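# Zevaver Bedroom Tidying Set

Photos of bedrooms partway through a tidy-up: trash going out, bedding pulled straight, small items put back where they belong. Compiled by Coralie Doolan and Béla Deák.

## Contents

- 2,360 photos, JPEG
- 9 bedrooms, furnished
- 2 label files, `objects.csv` and `tasks.csv`

`objects.csv` lists the things that matter for tidying in each photo. `tasks.csv` names the job under way: trash, bedding, clothes or surfaces.

## Labeling rules

Anything in a wastebasket is labeled `trash`, even if it could be recycled. Bottles on a nightstand are `item` unless the task sheet says otherwise. Throws and blankets count as `bedding` wherever they are, including on the floor. Room names (Kinow, Bullgate, Omoregie and so on) are only names and carry no order.

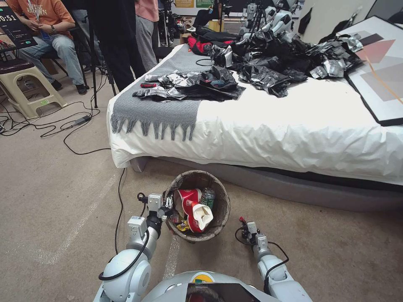

Trash bags get their own label, `bag`, with a second column for where they are. A pile on the bed, like the black ones on the gray throw, is `bag, bed`, and the throw under it is still `bedding`. Contents of the basket are labeled one by one when they can be told apart, so the red-and-white paper piece, the clear bottle and the yellow wrapper each get a row.

## Known problems

Dark bags on dark bedding were often labeled as one object in the December version. Most are fixed. Two rooms still need a second pass.

Last updated Saturday, March 28, 2020

Contact: Coralie Doolan | © Zevaver | Back to top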